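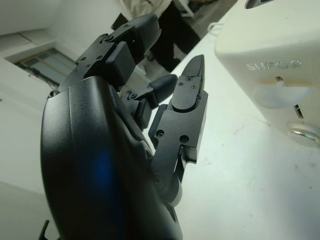

The village of Flutden had 250 residents and one ferry, and in June the ferry stopped coming. A letter from the Klinhom Line explained that the service had been improved. It would now leave from Pliltton, 29 miles up the coast, reachable by ferry.

My aunt read the letter at breakfast, twice, and buttered her toast as if it had signed the thing.

"They want a reply," she said. "There's a form."

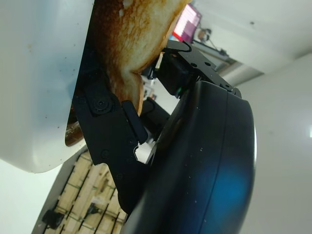
The form asked how satisfied she was with the change, from Very to Extremely. She wrote in a third answer, which ran onto the back and down the margin, and sent me to mail it. The mail, of course, went by ferry.

By noon half the village was standing on the dock with envelopes. A man with a goat said he was Extremely. We waited until four – it was a nice day, and someone had brought plums – and then went home and put the envelopes on our mantels.

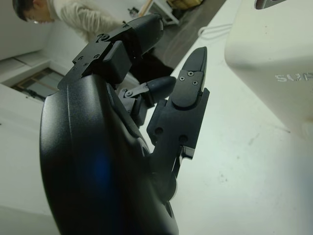

2. The Reply

In the fall a second letter arrived, by rowboat. Klinhom was delighted to report that it had received no complaints. My aunt tipped the rower, handed him her envelope, and asked what he charged to Pliltton.

"Nearly 500," he said. "One way."

She went in to get her coat.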